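From: Thierry Besson
To: gripper-upkeep list
Date: 28 March 2020
Subject: Re: [gripper-upkeep] Pad lining coming away on the hand-held, again

On the Grellance list archive I found the following, still unanswered, so I'll answer it:

> We have the Hoarau fingers on a hand-held gripper and the
> lining on one pad has started to lift at the bottom corner.
> The other side looks fine. Do people replace them as a pair,
> or only the bad one? And what are you sticking them down
> with? The tape that came in the kit seems to be a kind of
> decorative suggestion.
>
> Gamstead bench

Dear Gamstead bench, welcome to the club. Ours is the left pad too, if yours is the left. You didn't say, but it is always the left.

The state of the patient: lining frayed along the lower edge, a flap of it hanging down, block underneath sound as far as I can tell without taking it off. Both bushings are still in their arms. The right pad is in better shape, and I'd have called it good if I hadn't spent a week looking at the left one and learned to be suspicious.
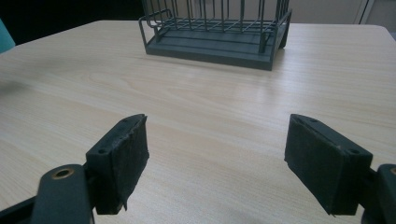
Nilness: Before you touch the lining, check the two screws under the pad. We relined a finger twice before somebody put a driver on it and found the block was rocking. The new lining was doing the job of a hinge.

Fair point, and I've stolen it for step one. My routine now goes like this.

Open the fingers all the way and leave them open. Try to wiggle each block by hand. If it moves, stop reading and go fix that. Our screws want to be snug and no more, and the plastic will not forgive a person who is having a bad afternoon. I have been that person.

Next, wiggle the arm at its bushing. A little play is normal. If you can hear it, that's too much. Push the bushing back in square with something flat and soft. A drop of oil is tempting, and please don't, the oil will find the lining within a day and then you'll be writing to this list about why nothing sticks to anything.

Then the pad itself. Peel the old lining off in one direction, starting from the flap, which has kindly begun the work for you. Scrape the leftover glue with a plastic card. Wipe with alcohol, wait, wipe again. I used to skip the second wipe. My linings from that era lasted up to 6 days. 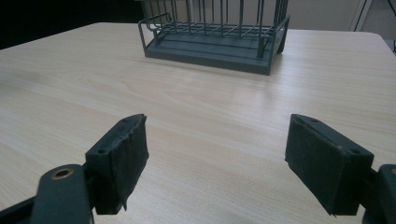 As for what to stick it with: the kit tape is fine on the flat of the block and hopeless at the corner, where the lining has to turn. I use contact cement, thin on both faces, left until it no longer feels tacky, and then you get exactly one try at placing it. Cut the lining a touch long, wrap it, and trim after it has set. If you trim first, you will trim short. Clamp it overnight between two scraps of wood with baking paper in between – the baking paper matters, unless you want a very well-built sandwich.

Round off the bottom corner of the lining with scissors. A square corner catches on everything it passes, and wire is the worst for it. Since I began rounding them the flap takes a good deal longer to show up.

Pair or single: I replace both. The old lining packs down with use, so a new left against an old right gives you one springy finger and one tired one, and thin things sit crooked between them. If you only have enough material for one, do the bad one and write on the arm which it was. I once trusted my memory for this. The log from that month has a page I still don't understand.

Speaking of the log, ours is a spreadsheet with the date, the finger, what was done and the cycle count. The last left lining went on in May and came up as worn at 1160 cycles. I would love to give you the figure for the right, but the cell says "ok??" and that's in my own handwriting, so to speak.

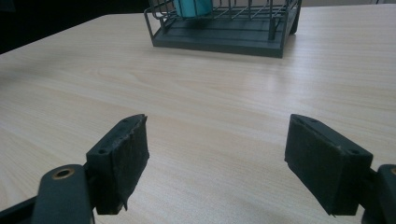
After relining, set the closing stop again. New lining is thicker than what you took off, and if you leave the stop where it was the fingers lean on each other at full close and bend the arms a hair. Back the stop off, close slowly until the linings just touch, then add a quarter turn. Open and close it 3 or 4 times by hand and look at the corners from the side. Anything lifting now will not improve with age.

Spare lining: we buy the sheet and cut our own. The precut ones from Hoarau fit our older blocks and are narrow on the newer ones, so measure before you order a bag. I have most of a bag, if anyone with old blocks wants to trade for cement.

One open question from my side. Has anyone tried running the lining under the edge of the block and pinning it with the pad screws? It ought to hold the corner down for good. It also ought to make the block sit proud on one side, and I'd like to hear from somebody who has already ruined theirs before I ruin mine.

Thierry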